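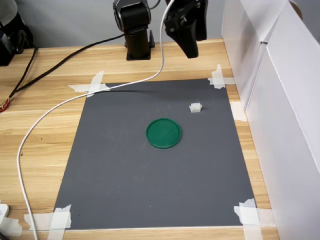
The rule sheet at Raltham runs to two sides of paper. It covers how a bench is laid out, what may sit on it, when a person can put a hand into the work area, and what has to be written down at the end of a session. New staff read it on their first morning and sign the back. Then they spend the rest of the day finding out how much of it is about tape.

Raltham is a small firm in Ulport that teaches robot arms to handle household objects. The work is slow. A person guides an arm through a task, the arm's movements and the camera pictures are recorded, the objects are put back, and the person does it again. A trained system is only as good as those recordings, and for its first two years the company had no written standard for making them.

"Everyone had their own way," said Setareh Fallahi, who runs the recording benches. "Most of the ways were fine. They just weren't the same way."

The trouble showed up in December, when the firm put together 574 recordings of one task, moving a lid to a marked spot, and tried to train on all of them. The results were poor. Fallahi went back through the set one recording at a time and found that 189 had to be thrown out. In many of them the mat had shifted during the session. In others a cable had been moved between one run and the next, or something that didn't belong to the task had been left lying in the work area. Some had no notes, so there was no way to tell what the operator had been trying to do.

The first draft of the rules was written the following week.

## Fix the surface first

Section one deals with the mat. It must lie flat, be plain and matte, and be taped at all four corners with the strips crossed. A single strip along an edge will hold for a morning and then begin to lift on the side where the operator leans. Crossed strips at the corners stay put longer. Extra tape along a side is allowed if the mat is pulling there, but it has to be in place before the session starts and stay there until it ends.

White masking tape was chosen over the black kind the firm used before. It shows up against a dark mat, so the corners can be found in the recordings afterward and compared from one day to the next. If they have moved, the session is split in two and each half is logged separately.

A scuffed mat may stay in use. An earlier draft called for a fresh mat every month, and the operators objected. Light marks turned out to do no harm in training, and replacing the mat meant lining everything up again. The rule now says a mat is changed when it is torn, curled or stained badly enough to be mistaken for an object.

## Know what is on the table

Section two is the one people argue over. Before the first run, the operator lists each object in the work area and gives it a role. It is either the target, meaning the thing to be moved, or a distractor, meaning a thing the arm should leave alone. Anything without a role comes off the mat.

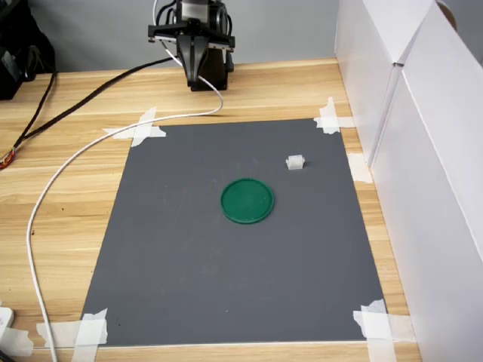
Distractors are useful. An arm that has only ever seen a lid by itself may stop working the day there is something next to the lid. But they have to be there on purpose, and the notes have to say so. Of the 189 recordings thrown out, 32 were lost to stray items that had never been written down.

Frans Boersma, who was hired from a packaging plant and now checks the logs, wanted a stricter rule. He would have had every object weighed, measured and given a number. Fallahi thought it would double the setup time. They settled on a plain name, a color and a role. "Green lid, target" is enough. "Lid" is not, as the bench has a drawer full of them.

See-through and shiny things get a line of their own. Depth cameras often read them badly, so the operator notes "clear" or "glossy" beside the name. The note takes a few seconds to write and has saved a good deal of searching later.

## Cables

Cables get half a page. The arm needs power and data, the gripper needs its own line, and all of it has to go somewhere. The ideal is to keep every cable out of the work area. Few benches manage it. A line that runs to a moving gripper needs slack, and the slack has to hang or lie on something.

The rule therefore asks for three things. A cable must not be able to catch on the fingers at any point in the arm's reach. It must not touch a target object. And its path must be the same at the end of the session as it was at the start, as near as the operator can make it. Before recording, the arm is moved slowly to the limits of the task while the operator watches the slack. If it drags across the mat during that check, it is routed again.

Shadows are treated in the same way. A shadow that is always present is acceptable. One that comes and goes because somebody opened a blind is not, and the blinds at Raltham are now left shut during recording.

## Hands

The safety section is shorter than visitors expect, partly because the arms are small and partly because it refers to a separate risk assessment kept at each bench. The main points are these:

- The stop button is within reach of the operator's free hand and is tested before the first run of the day.
- Hands go into the work area only when the arm is paused.
- Only the operator restarts the arm after a pause, and says so out loud first.
- Long sleeves are rolled up, and lanyards come off.
- A bolted base is checked for movement by hand once a week.

Boersma added the lanyard rule after his own was pulled. He wasn't hurt, but he had to buy a new badge.

## What it costs

Following the sheet takes time. Setup used to be a few minutes and is now closer to a quarter of an hour. Operators are held to 70 runs a session, a limit set after the logs showed more mistakes toward the end of long ones. Output per day has gone down a little. The share of recordings that can be used has gone up by more, and Fallahi says she would make the same trade again.

Other firms have asked for copies. Plasovis, which makes grippers, has taken the section on cables almost word for word. Piras, a training company, uses the object list in its beginners' course but leaves out the roles, a choice Boersma has complained about by email.

The current version is dated 5th July. It changed one line, on how long used tape may be left on wood before it has to be peeled off and replaced. The limit is two weeks. After that the glue stays behind, and someone has to come in with a scraper.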